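Crabtree Wells - sale and transfer records

Version 2, updated April 14, 2025
Maintained by Colin Penrose

What this is

A set of tables covering oil and gas wells in the Crabtree field that changed hands when Titex sold its leases to Inura. It has 70 wells, of which 51 were producing at the time of transfer. The rest were shut in or suspended.

Files

wells.csv - one row per well, with licence number, status and depth in metres
transfers.csv - seller, buyer and effective date for each licence
notes.txt - corrections made by hand

Where the records came from

Well status was copied from the operators' monthly filings. Locations were checked against the Nirkis map sheets, and six wells were moved to match. Flow line entries give the pipe material where the filing names one, and the field is left blank otherwise.
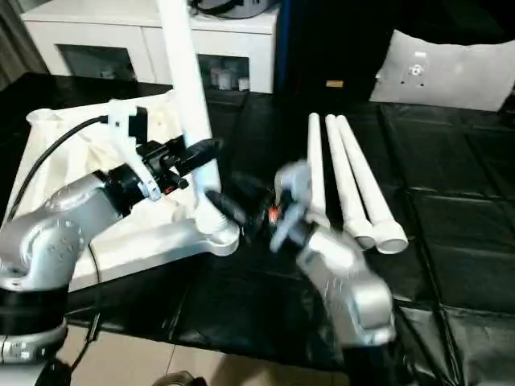
Known problems

Two licences appear under both companies for August. The filings overlap and we kept both rows, so filter on effective date before adding up volumes. Depths are as reported and have not been checked.

Cleanup liability is not included. It was part of the sale agreement, and we don't have a copy.

Use

Free to use with credit. Send corrections to Colin with the licence number and a link to the filing - a scanned page is fine if there is no link.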